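[보도자료] 스틸라크, 손 재활 환자용 자가운동 관리 서비스 '튜넌스' 플란게이트 병원 외래에 정식 도입

- 시범 운영 마치고 5월부터 수부·손목 수술 환자 대상 기본 제공
- 참여 환자 252명, 치료사 화면 하나로 운동 기록 확인
- 트렐로 분원은 하반기 중 순차 적용

디지털 재활 전문기업 스틸라크(Stilach)가 플란게이트(Plarngate) 병원 재활의학과와 손·손목 재활 환자용 자가운동 관리 서비스 '튜넌스(Tunance)' 공급 계약을 맺었다고 밝혔다. 시범 운영에 이은 정식 도입. 5월부터 외래 수부재활 클리닉에서 수술 후 관리 과정에 기본으로 포함된다. 환자 추가 부담금 없음.

튜넌스는 손목 골절, 힘줄 봉합, 손목터널증후군 수술 등을 받은 환자가 집에서 운동을 이어가도록 돕는 서비스다. 담당 치료사가 운동 종류와 횟수를 정해 보내면 환자 휴대전화로 알림이 간다. 환자는 영상을 보고 따라한 뒤 통증 정도와 부기 여부를 간단히 입력. 입력 내용은 다음 외래 전에 치료사 화면에 모인다. 앱 설치가 어려운 환자는 문자 링크로도 쓸 수 있다.

병원 측이 도입을 검토한 이유는 단순하다. 수부재활은 병원에서 받는 시간보다 집에서 보내는 시간이 훨씬 길다. 그런데 그동안은 종이 안내문 한 장이 전부였다. 잃어버리는 환자도 많고, 어느 단계까지 했는지 외래에서 다시 물어봐야 했다. 진료 시간 상당 부분이 여기에 쓰였다는 것이 재활의학과 설명.

시범 운영에는 환자 252명이 참여했다. 대상은 수술 후 첫 외래를 마친 성인 환자로, 양손을 모두 수술한 경우와 인지기능 저하로 보호자 도움이 상시 필요한 경우는 제외됐다. 참여 환자는 기존 외래 일정을 그대로 유지하면서 튜넌스를 함께 사용했다. 운동 처방은 하루 2회가 기본이며 상태에 따라 치료사가 조정했다.

운영 결과 치료사들은 외래 전 기록 확인만으로 운동 단계를 조정할 수 있게 됐고, 전화 문의도 줄었다고 평가했다. 환자 설문에서는 '언제 쉬어야 하는지 알려주는 점'이 가장 도움이 됐다는 응답이 많았다. 반면 글씨가 작다, 알림이 너무 이른 시간에 온다는 지적도 나왔다. 두 가지 모두 정식 버전에 반영 완료. 알림은 환자가 직접 시간을 고를 수 있고 기본값은 오전 10시로 바뀌었다.

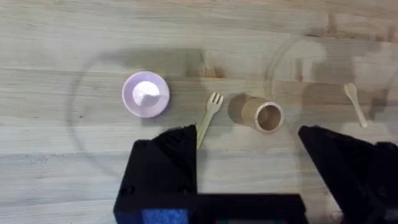 정식 버전에는 운동 27종이 들어간다. 손가락 굽힘·폄, 손목 회전, 쥐기와 집기, 흉터 마사지 안내까지 포함. 시범 때 요청이 많았던 일상동작 연습도 새로 추가됐다. 단추 채우기, 수건 짜기, 병뚜껑 돌리기처럼 집에 있는 물건으로 할 수 있는 동작 위주다. 별도 기구를 구입할 필요는 없다.

파오라 굿윈(Paora Goodwin) 스틸라크 대표는 "퇴원하고 나면 환자가 혼자 판단해야 하는 일이 너무 많다. 아픈데 계속해도 되는지, 부었는데 얼음을 대야 하는지. 그 질문이 다음 외래까지 밀리는 걸 줄이고 싶었다"며 "플란게이트 치료사분들이 문구 하나하나 고쳐 주셨다. 처음 만든 화면은 거의 남아있지 않다"고 말했다.

플란게이트 병원 재활의학과 관계자는 "운동을 안 한 환자를 나무라는 도구가 되면 안된다는 의견이 내부에 있었다"며 "그래서 미실시 기록을 빨간색으로 표시하던 기능은 뺐다. 대신 통증 입력이 이틀 연속 높게 나오면 담당 치료사에게 먼저 알림이 온다"고 설명했다. 알림을 받은 치료사는 근무시간 내에 환자에게 연락한다. 야간·주말에는 응급 안내 문구가 자동 발송되며, 튜넌스가 응급 진료를 대신하지는 않는다.

적용 순서는 다음과 같다. 5월에는 본원 수부재활 클리닉의 신규 환자. 이후 기존 외래 환자 중 희망자에게 확대한다. 트렐로(Treloar) 분원은 치료사 교육을 마치는 대로 하반기에 시작할 예정이며, 구체적인 시점은 분원에서 별도 공지한다. 치료사 교육은 총 2회, 회당 반나절 과정으로 스틸라크 직원이 현장에서 진행한다.

개인정보 관련. 환자 입력 내용은 병원 진료기록과 분리된 서버에 저장되고 담당 치료진만 열람한다. 사용 동의는 외래 접수 때 서면 또는 휴대전화로 받으며 언제든 철회할수 있다. 철회해도 진료 일정이나 내용에 불이익은 없다. 동의하지 않은 환자에게는 기존과 같이 종이 안내문이 제공된다. 안내문도 이번에 글씨 크기를 키워 새로 인쇄했다.

스틸라크는 어깨·팔꿈치 재활용 콘텐츠도 준비 중이다. 운동 목록 초안은 나와 있고 현재 플란게이트 치료사들이 검토하고 있다. 출시 시점은 미정. 외국어 자막은 영어부터 순차 제공한다는 계획이다.

■ 이용 안내
- 대상: 플란게이트 병원 본원에서 손·손목 수술을 받은 성인 외래 환자
- 신청: 외래 접수 창구 또는 담당 치료사에게 문의
- 비용: 무료 (문자 링크 이용 시 데이터 요금은 통신사 요금제에 따름)
- 준비물: 본인 명의 휴대전화. 없는 경우 보호자 전화로 등록 가능

■ 스틸라크 소개
스틸라크는 수술 후 재활 환자의 가정 내 운동을 지원하는 소프트웨어를 개발하는 회사다. 물리치료사와 작업치료사 출신 인력이 콘텐츠 제작에 참여하고 있으며, 병원과 재활센터에 서비스를 공급한다.

문의: 스틸라크 홍보 담당. 취재 및 인터뷰 요청은 오후 5시 이전 접수분에 한해 당일 회신드립니다. 환자 개별 상담은 홍보 담당이 아닌 병원 외래로 연락 부탁드림니다.

(끝)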